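Subject: Re: [mandorbridge-knit] Washing handmade blankets, and the January swap
Date: 2020-12-26

Hi everybody, and a happy day-after to those who had one! 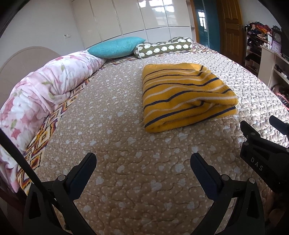
Na-rae Ham wrote:
> I have a question before the swap. My aunt left me six knitted
> blankets and I have no idea what any of them are made of. No
> labels, no notes. Two are scratchy and the rest feel like regular
> baby yarn. Can I put them all in on the wool cycle and hope? Also,
> is it okay to bring something I inherited to the swap, or does it
> have to be my own work? I would rather give them to someone who
> will use them than keep them in the hall closet.

Na-rae, yes, bring them! The swap has never been only for your own knitting. Half of what I've taken home over the years was made by somebody's mother or great-uncle, and those are the ones I reach for. If you know anything at all about who made them, pin a bit of paper on with the name. I love getting one of those.

As for the washing, please don't put them all in together. Wool cycles vary so much from one machine to another, and my old one would have felted a doormat. Do you have a strand you can spare from each? There is nearly always a tail woven in at a corner that you can snip half an inch from. Wet it, roll it hard between your palms with a drop of dish soap for a couple of minutes, and see what you get. If it mats up into a little hard worm, you have untreated wool and that blanket gets washed by hand. If it stays a strand it could be acrylic or cotton or superwash, and you can relax a bit.

Some people do the burn test. It works, but do it over the sink with tweezers and a very small piece. Wool smells like burned hair and goes out by itself, cotton smells like paper, acrylic melts into a bead. My kitchen stank for a whole evening the last time, so I mostly stick with the soap.

For hand washing I use the bathtub. Cool water first, soap in, swish it around with your arm, and only then the blanket. Push it under and walk away for 20 minutes. No wringing! Let the water out with the blanket still in there, press down on it with your hands, and get someone to help you lift it, since a wet blanket weighs as much as a dog. Then roll it in towels and lay it flat. I dry mine on the spare bed over a shower curtain, and it takes two days in winter, three if it's garter stitch.

Stripes are where I get nervous. Anything with a dark color next to a pale one, press a damp white cloth on the dark part for a minute before you do anything else. Color on the cloth means very cold water, a quick wash and no soaking at all. I had a navy run into a cream once, on a blanket that took me 13 weeks, and I still haven't forgiven that yarn. (It was Halier, the old kind they sold in the big skeins. The newer Halier has been fine for me, so don't throw yours out.)

Now the swap itself. We're on for January, same plan as last time, by mail. Binta Yusuf has the list and will match people up, so send her your address even if you think she has it, as a few of you have moved. One blanket out, one blanket in, and if you have extra like Na-rae, tell her how many and she'll find homes for them. Please wash before you mail, skip the scented stuff, and put the fiber on a card if you know it. Lap size is fine. Baby size is fine too, there are always takers.

Somebody asked off list about patterns for a quick one. Pilow is my favorite by a mile! It's all slipped stitches and the back looks nearly as good as the front. You cast on 151, which sounds awful, but the rows go by fast once you have the first repeat in your fingers. Shin is the other one I'd try, a bit lacier, and it eats less yarn. I wouldn't start Shin now for a January mailing unless you have a lot of free evenings.

Oh, and Na-rae, if the two scratchy ones do come up as wool, try a capful of hair conditioner in the last rinse. It helps more than you'd think. Write back and tell us what the little snips did, I really want to know!

Off to wind yarn,
Dot

--
mandorbridge-knit: to leave the list, send a blank message with "unsubscribe" in the subject line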